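Tallero Table Paper, brown kraft

Home / Workshop and classroom / Table covering / Tallero Table Paper

Item: Table paper on roll, brown, unprinted
In stock, leaves our warehouse in Esthorpe in two working days

Tallero is a strong brown kraft paper for covering work tables. It is made for tables where people draw, glue, sort, cook with children, or put down objects that should stay in a certain place. The paper lies flat, takes tape well, and can be written on with pencil or marker. When it is worn you take it off and put a new piece.

We sell the paper in two forms: on a roll, and as cut sheets for the tables in our Lui series. Both are the same paper. The sheets cost a little more because we cut them by hand.

Technical data

Material: kraft paper, unbleached, uncoated
Weight: 90 g per square meter
Roll width: 600 mm
Sheet length (Lui tables): 2000 mm
Color: brown, both sides
Printing: none
Smooth side: outside of the roll

The color can differ a little from one delivery to the next. If you cover a large table with several strips and you want that they match, please order all the rolls together and write this in the comment field.

How to cover a table

Clean the table first and let it dry. Crumbs under the paper will be felt later, and a pencil goes through the paper at exactly that point.

Roll out the paper with the smooth side up and leave a hand's width extra at each end. The paper comes from a roll, so it wants to curl. We put something heavy on both ends and go for a coffee — after this it lies much better. Fasten the short sides first, then the long sides, and always pull from the middle toward the corners.

On a table wider than the roll, lay the strips side by side and let one overlap the other by two fingers. The overlap should face away from the person who works at the table. In the other direction, sleeves catch it.

Do not use glue on the table top. Double-sided tape is possible, but it is slow to remove and we do not recommend it on painted surfaces.

Marking a grid

Many customers divide the paper into squares with colored tape. It is a simple way to give every object an address. A teacher can say "put the corn in the square beside the pot" and everybody finds the same square. We like blue tape for this, it is easy to see on the brown paper and it does not look like a warning.

Lay all the lengthwise strips first and then the crosswise ones. Mark the distances with a pencil on two opposite edges and stretch the tape from mark to mark without pulling it hard. Tape that was pulled hard will shrink back during the night and lift the paper in small waves.

Pultumus marking tape in blue is sold separately. Other paper tapes work also. Plastic packing tape is not suitable, it tears the top layer of the paper when you want to move a line.

Use and care

The paper is uncoated, so it drinks water and oil. A small spill should be dabbed and not rubbed. In places where things are put down again and again, the paper gets darker and a bit shiny with time. This is normal wear and the paper is still good. We change it when the surface starts to become fluffy, or when the old pencil marks confuse people.

Household objects such as pots, bowls and cups can stand directly on the paper when they are cold. Please do not put a hot pot on it. The paper is a covering and not a heat protection, and the table below can be damaged before you notice anything.

Dust and eraser crumbs can be brushed away with a soft hand brush. A vacuum cleaner lifts the edges.

Used paper without tape goes to the paper recycling. Please pull off the tape first, also if it takes some minutes.

Delivery

Rolls are sent in a cardboard tube, sheets are sent rolled in the same tube. Please do not store the tube standing on a damp floor. From April the pickup in Esthorpe is open also in the afternoon, please ring at the side door.

Questions from customers

Can I get the paper wider?
At the moment no. Our cutting machine is built for the 600 mm width. We have asked the mill for a wider roll and will write it on this page when there is news.

Is there a version with a printed grid?
No, and we do not plan one. Every customer wanted other squares. With tape you can choose the size by yourself and change it later.

Is it suitable for painting?
For wax crayons, pencil and thick poster color, yes. Watercolor makes it wavy.

Customer comments

"We use it for our sorting table. The paper is stiffer than what we had before and the corners stay down. I would like a darker brown also." Kelly Hebden

"Good paper. The tube arrived with a dent and the first turn of the roll was creased, but the rest was fine and I got a small credit for it." Lionel Bloxham

Goes well with

Pultumus marking tape, blue
Lui work table, 2000 x 600 mm
Roll holder with cutting edge, for wall or table

For larger quantities or a sample piece, please write to Ingeborg Steinbach in our sales office. Samples are free — tell us only what you want to put on the table.

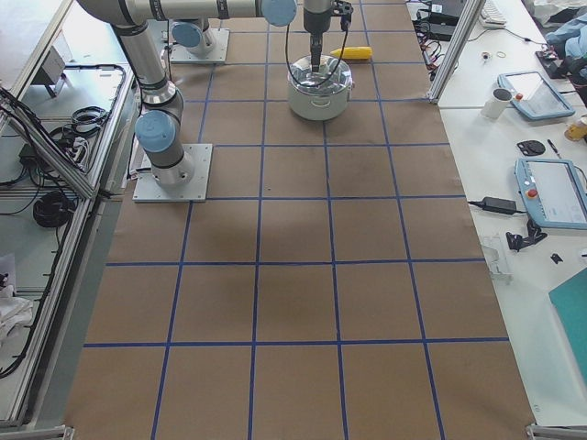 Brown kraft paper with a grid of blue tape, set with a lidded cooking pot and a yellow toy corn cob.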